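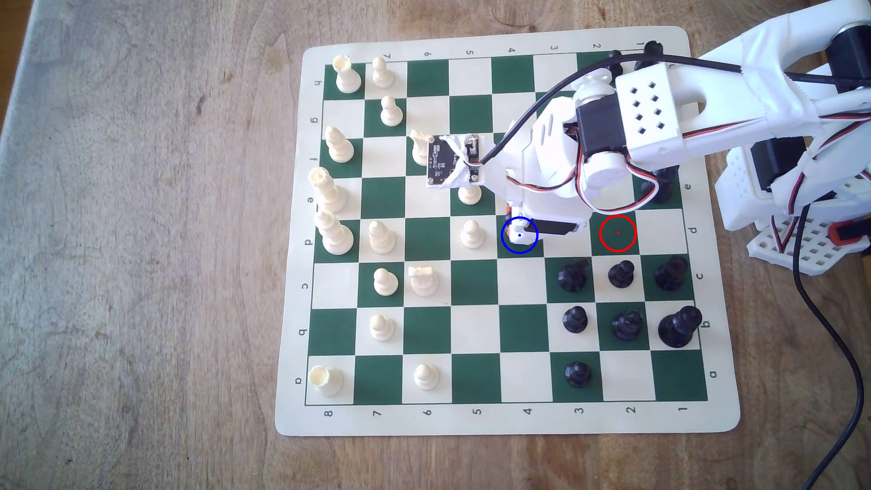

Book 16, p. 14

23 May 2019

Mekuder alcove unit, paint stage. Kolbrún and me in the shop, Poul on the spray side until lunch.

Carcass is out of clamps. Checked diagonals again, 2 mm out over the full height, same as before glue-up. The alcove itself is worse than that so I'm leaving it. Scribe strips will take up the difference. The left one needs to be wider at the bottom than I drew it, the wall falls away behind the skirting.

Doors: both flat now. The one that was cupped last week has been stood on edge with air on both faces and has come back. Marked it D2 in pencil on the top edge so we keep watching it.

Primer. First coat went on the shelves and the inside faces. Knots had two coats of shellac first and I still got a faint yellow ring on shelf 3, near the front. Spotted it again and will look tomorrow before topcoat. If it comes through a second time I'd like to change to the other primer for the whole job and lose the day. Kolbrún thinks the shellac is old. There is no opening date on the tin. Please write the date on tins.

Test boards for the color, all on offcuts from the same stock:
A – gray green straight from the can, two coats brushed. Brush marks show in side light.
B – same, with a splash of water in the second coat. Flatter, but thin on the edges.
C – as B, edges done first and left an hour. Best of the three.
D – sprayed by Poul. Very even, and looks wrong next to the old house. The client asked for brushed anyway.

Going with C. Rubbed back between coats with 200 and then a gray pad. The pad on its own did not take the nibs off.

Wax or varnish on the top? Ea wants wax because the Dorna dresser was waxed and they liked it. The top of this one will have cups and plant pots on it, so I'd put two coats of dead flat varnish there and wax only the doors. Sent Ea a note. No answer yet.
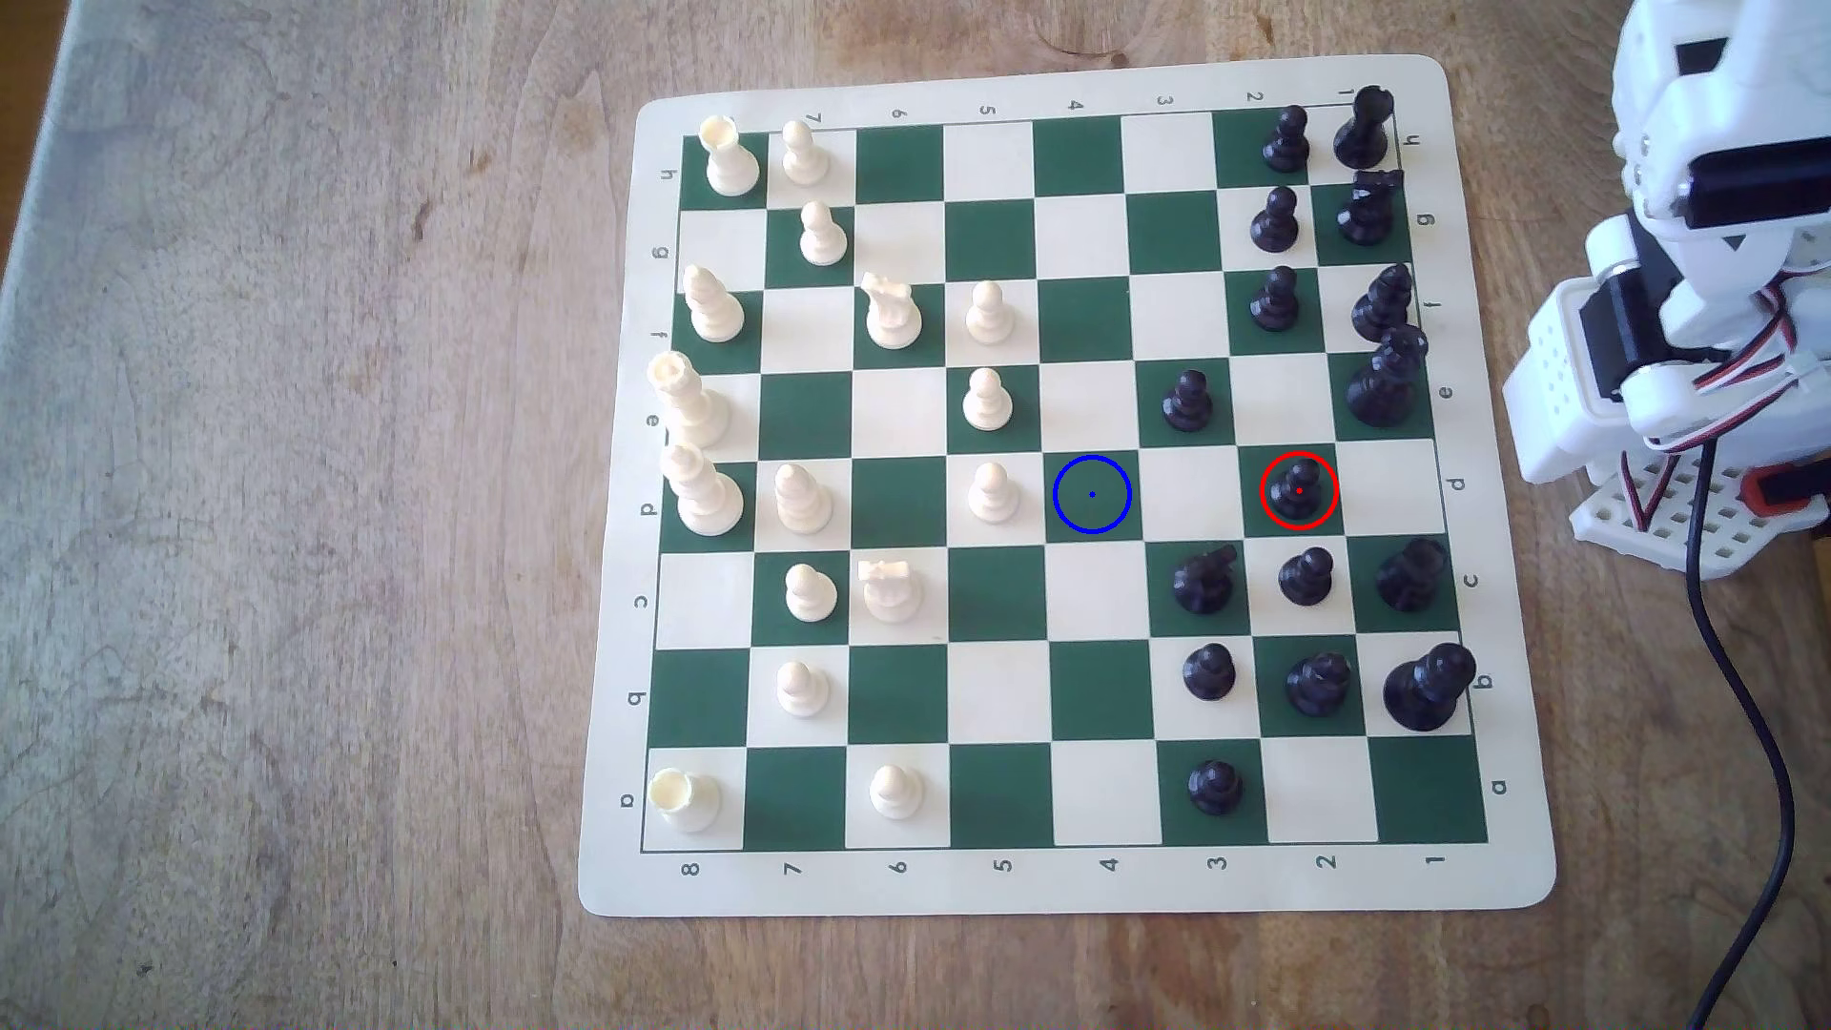

Chess mat on the wooden tabletop, white pieces on the left side.

Hinges came from Gunnlaugsson. They are the right ones this time but the screws are too long for the face frame, they would come out the front. Shorter ones in the second drawer under the bench, enough for both doors and no spares. Lærke to add to the order.

Shelf spacing. Drawing says 509 clear between the bottom shelf and the one above, for the record boxes. I measured 506 on the carcass. Went back over it and the shelf was sitting on a lump of dried glue in the housing. Pared it off, now 509. Check the other housings for the same thing before the shelves are primed on the underside.

Toy chest for Birden: lettering is drawn on the lid in chalk, not painted. The name has an accent in it that was missing on the order form. Halfdan rang them and has the spelling on paper, pinned over the brush sink. Don't start the lettering from the form. Background coat on the chest still marks with a fingernail, so nothing goes on the lid until that has stopped.

Extractor bag changed. Small sander is cutting out again when the cable is bent near the plug, taped a note to it.

To do next:
– look at shelf 3
– second primer coat, undersides
– cut left scribe strip, leave 5 mm on
– mix enough of C for the whole unit in one pot, label it
– ask Ea about the top again
– fitting is in August, so van to be booked by Lærke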